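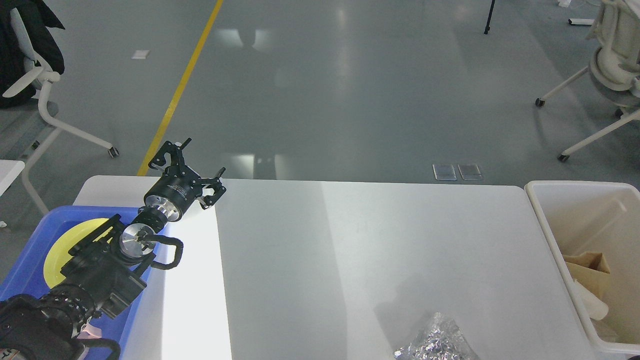 *White table, blue tray.*

Quick one this month, newsletter is late and the bike is still in peices on the garage floor.

Big news first. Plaren is bringing the small twin back. Wojcik Motors in Brostumby gets its first demo bikes in June, 8 of them, and you can put your name down now. Deposit is $100, refundable. Price not set yet. Last year's single went out the door at $3702 with the rack, so expect more than that for two cylinders.

What changed: taller bars, 16-inch rear wheel, proper fuel gauge at last. Same seat. Sorry. I asked about a lower one for shorter riders and got a "maybe," so keep asking at the counter.

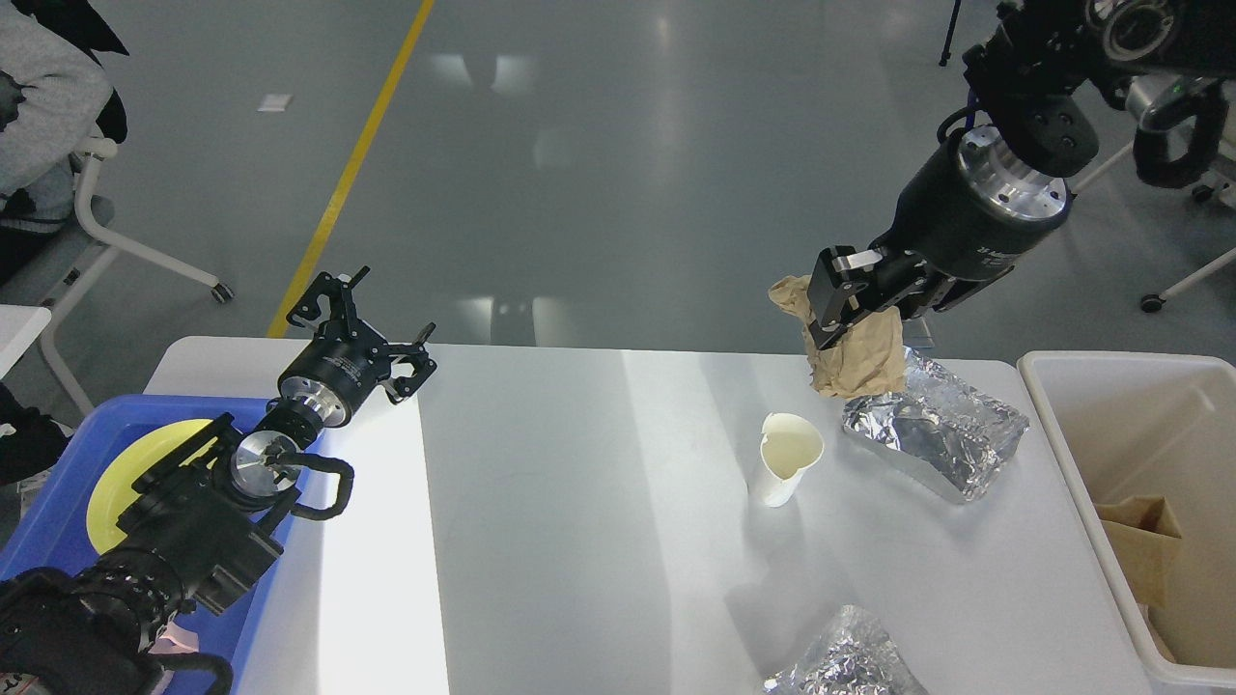 ## Gear and odds and ends

Grulutex rain pants are back in stock at Wojcik. Sizes run small, go up one. The zipper on the old pair was junk and the new one feels better, but I've only had them on for one wet ride so ask me again in spring.

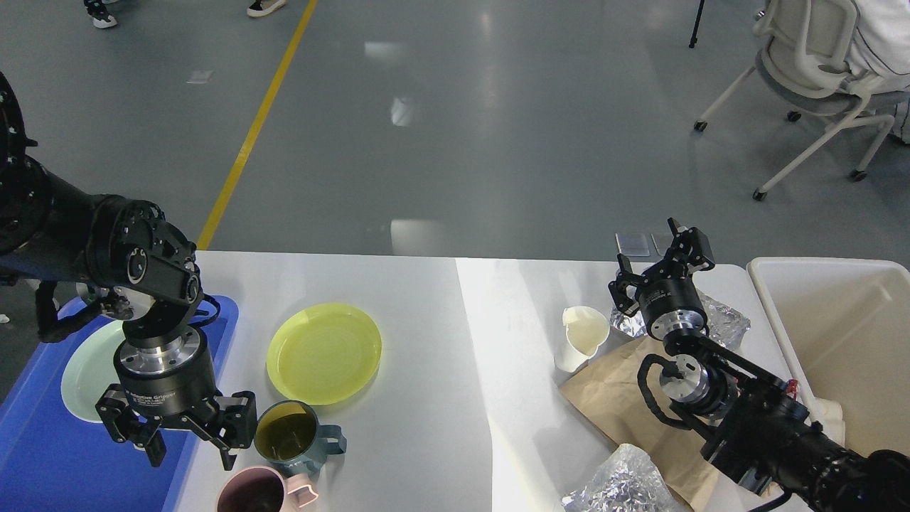 *Teal mug on the left, yellow plate next to it.*

Winter storage: same deal as before. Battery out, tank full, bike clean before you drop it off. Please label your keys this time. Covers are not included and the good ones go early.

Chain night is still on, bring your own rags. If you have a rear stand that fits a Plaren single, bring that too, we're short,
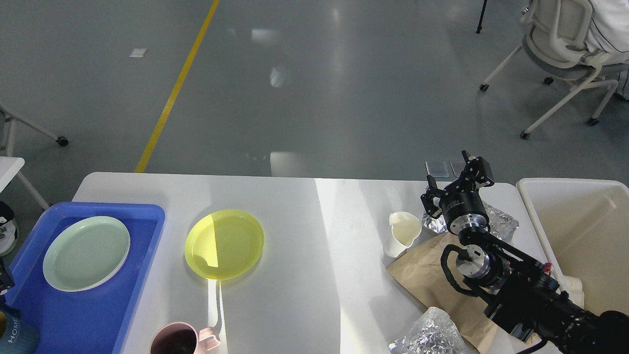

and the one in the shop has a bent foot. Anyone running the older drum brake model should bring the manual as well, adjuster settings are diffrent and I don't have a copy.

Ride reports for the next issue, send them over whenever. Short is fine. Route and gas stops are the parts people ask me for.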